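Emcombe Village Hall Stationery and Craft Swap
Minutes of the meeting held on 29 April 2022 in the back room at Emcombe

Present: nine members. Apologies: two.

1. Minutes of the last meeting
Agreed and signed. The leak over the side door has been reported again.

2. Money
The balance stands at £197. The December swap took £63 on the door, less £44 for hire of tables from Cerkton. The tables were late and one had a bad leg. It was agreed to ask for £10 off next time.
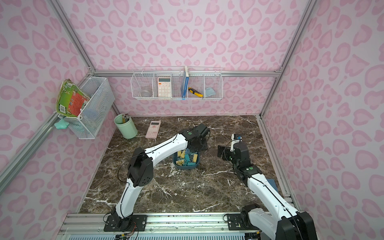 3. Storage
Members talked about how to keep small donated items tidy between swaps. The cardboard trays have gone soft and need replacing. A hanging wire basket split into four, with a calculator in one part and a book stood on end in another, was thought a good pattern to follow, as people can see what is in it without tipping it out. Knives and scissors are to go in a lidded tin from now on. Two members will get prices from the shop in Endale and bring them to the next meeting.

4. Leaflets
Almost 300 leaflets are left over from last year. They have the old phone number on them. Agreed to put a sticker over it and use them up before printing any more. Skerura will be asked again if they will take a pile for the counter. 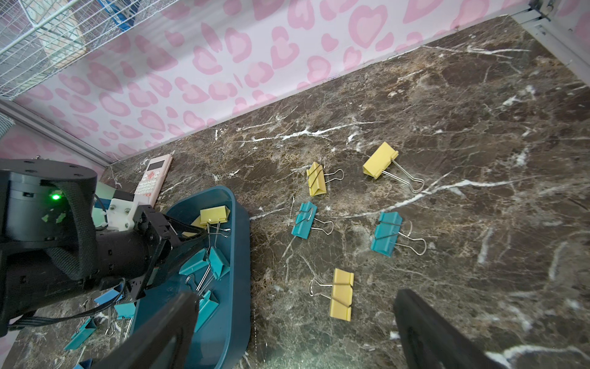 The Endale leaflets are to go out first, as that side of the parish had none last time. Members who can deliver should put their names on the sheet by the door.

5. Any other business
The kettle needs a new plug. The key to the side cupboard is still missing.

6. Next meeting
To be fixed when the hall bookings are known.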